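Software engineer, manipulation planning (full time)
Ilto, Zitcombe office

We write the planning and control software for robot arms that put things away in kitchens and storerooms. The team is 14 people. You would join the motion planning group, which has three engineers now and looks after the planner, the collision checker and the simulation tests.

What you will do
Work on reach and retreat motions in tight spaces such as shelves, cabinets and drawers.
Cut planning time on the onboard computer. Our limit is 400 ms per query.
Maintain Koubek, our in-house scene generator, and the nightly test runs.
Review code and take a turn on support.

What we ask for
Solid C++ and working Python.
Experience with sampling-based or optimization-based planners.
Comfort reading logs and other people's code. A degree is fine but not required.

Most new planner code is tried in simulation first, with a wrist view like the one the perception team uses.
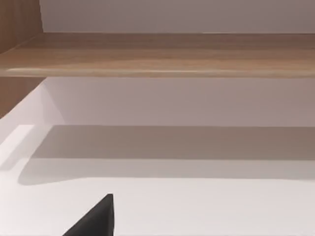
Changes that pass there go to the lab arms, and you will spend one or two days a week in the lab.

We offer 20 days of paid leave plus public holidays, and a budget for one conference a year. Remote work is possible up to two days a week.

Send a resume and a link to some code you wrote by Fri 13 April. Use the form on our jobs page and pick "Planning" from the list.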